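Firbridge Primary Helpdesk – Classroom Games and Maths

Ordering numbers past a thousand: games that aren't worksheets?

Posted by Heather Harawira
Tags: place value, ordering numbers, games, mixed ages

Hello all! I've got a mixed class of eight and nine year olds this year and they are mad about games, which suits me very well because so am I. We've played place value bingo to bits and they're brilliant with numbers up to a thousand. Past that it all goes a bit wobbly. If I write 1003 on the board, half of them will read it as "one hundred and three" and a couple will tell me, very confidently, that it's smaller than 999 because it's got noughts in it.

I'd love something they can play in pairs or small groups that makes them look at the whole number, zeros and all. It needs to be quick to explain (I have them straight after lunch, say no more), and cheap, and I'd like it to work for my two children who still need base ten blocks in front of them as well as for the ones who'd happily order numbers into the millions. Dice games are fine. I have a huge tub of dice. What I haven't got is a laminator that works.

My sister Maxine says to just use playing cards with the picture cards taken out, but then where do the zeros come from?

Thanks in advance, I read everything on here even when I don't reply!

Roswitha Kuhlmann
Accepted by the poster

Oh, I love this one, because there's a game that fixes exactly the problem with 1003 and you can start it tomorrow. My class call it Washing Line. You need digit cards 0 to 9, one set per pair plus a few spare zeros, and a line for each child to lay numbers along. A strip of wool on the table will do. So will a drawn line on the back of some old wallpaper.

Each child draws four digit cards, one at a time, and has to place each one before seeing the next. So you might draw a 6 and decide to put it in the tens, then draw a 2 and think, right, do I want that in the thousands or am I holding out for something bigger? Once it's down it stays down. When all four places are filled you read your number aloud, your partner writes it on a slip of paper, and the slip goes somewhere on the line. Then the other child goes. Every new number has to be put in the right place among the ones already there, even if that means shuffling the others along.

The reading aloud is where the magic happens! If a child makes 3402 and says "three thousand four hundred and twenty", the partner is allowed to call "check", and they look at the digits together. If the partner was right to call it, they get a counter. My lot are fierce about checking. They listen to each other far more carefully than they have ever listened to me.
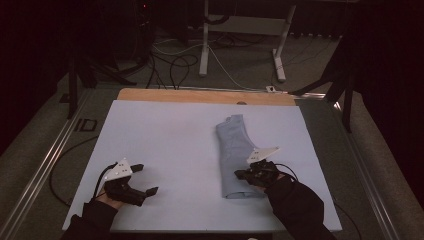

Folded blue-grey fabric on a pale board.

For the zeros: put extra ones in the pack. I use four zeros for each set and it makes for some lovely awkward numbers. A zero in the thousands place is allowed in my room, and we have a good chat about what you've made when that happens. Some teachers ban it. I wouldn't, the children find it hilarious to end up with a tiny number on a line full of giants.

For your two who need the blocks, let them build each number before it goes on the line. You'll want a thousand cube or two within reach. Building 1003 is a real eye opener: one enormous cube, nothing, nothing, three little ones. I had a girl last November who built it, stared at it, then built 103 next to it and just went "OH". I still think about that.

To stretch the quick ones, give them five cards, or let them play to a target. Write 2615 on the board and the closest number wins the round. They have to work out the difference to prove it, so you get a heap of subtraction in for free, and some very heated discussion about whether over counts the same as under (in our room it does).

One practical thing – do the first round all together with you drawing the cards and the whole class placing them on whiteboards. It takes five minutes and after that they can run it themselves.

Dorin Dobre

Playing cards work fine. Take out the jacks, queens, kings and tens, then use the jokers as zeros. If two jokers isn't enough, put the queens back in and call them zeros too (a Q looks near enough to a 0 and the children remember it).

We play it as plain War. Turn over four each, left to right, say the number, biggest takes all the cards. Fast and noisy. Doesn't need explaining twice.

Teemu Ruotsalainen

Fab thread! Can I add a sitting-on-the-carpet version for after lunch, when the wriggles set in? I call it Human Numbers and it's the thing my class ask for most.

Four children come to the front, each with a big digit card. They stand in a row to make a number and everybody reads it. Then you give orders. Make it bigger. Make it the smallest it can be. Swap two people so that it's even. Make it as close as you can to five thousand! The ones in the row aren't allowed to speak, so the class have to direct them using the proper words, and "you, move over there" doesn't count. It has to be "the four needs to be in the hundreds".

I always give one of the cards a zero and I choose a confident child to hold it, because Zero gets moved about more than anyone. We had a Zero who took a bow every time he landed in the hundreds. Ask the class what happens if Zero sits down. If 3402 loses its zero and the others close up, you've got 342, and suddenly they can see that it was doing an important job even though it was "nothing".

You can do it with chairs labelled thousands, hundreds, tens and ones if your class needs the headings. I started with the chairs and took them away after half term. We also did it in the playground with chalk once, and the other class came over and wanted to join in, so we ended up with six digits and complete chaos. Would recommend.

Comments

Heather Harawira: These are wonderful, thank you! Tried Washing Line with wool today and two of mine didn't want to stop for home time. Queens as zeros is genius, and Maxine is being unbearable about it.

Roswitha Kuhlmann: So pleased! Try the target round next, and do let them argue about it.

Heather Harawira: Will do. Human Numbers is down for after lunch tomorrow.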